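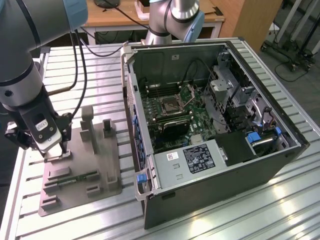

3.2 Stichprobe und Erhebung

Befragt wurden Gäste von 6 Hotels der Gruppe Skamholm, die alle überwiegend von Geschäftsreisenden gebucht werden. Der Fragebogen lag beim Auschecken an der Rezeption aus. Von 601 zurückgegebenen Bögen waren 79 unvollständig und wurden ausgeschlossen. Die Skala zur Schlafqualität folgt Fagundes und Poduval, die sie in Ferienanlagen bei Gresik erprobt haben – dort allerdings mit nur rund 200 Gästen. Erhoben wurden außerdem Zimmerkategorie, Aufenthaltsdauer und Reiseanlass. Bögen aus dem Dezember blieben wegen der abweichenden Belegung unberücksichtigt und sind in den genannten Zahlen nicht enthalten.

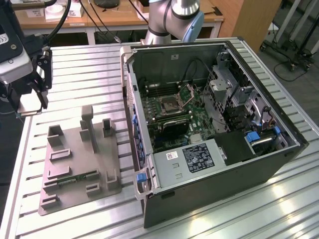 Abbildung 2: Geöffnetes Desktop-Gehäuse, liegend.

3.3 Auswertung

Die Angaben wurden je Haus gemittelt und anschließend nach Reiseanlass getrennt verglichen. Einzelne fehlende Werte wurden nicht ersetzt.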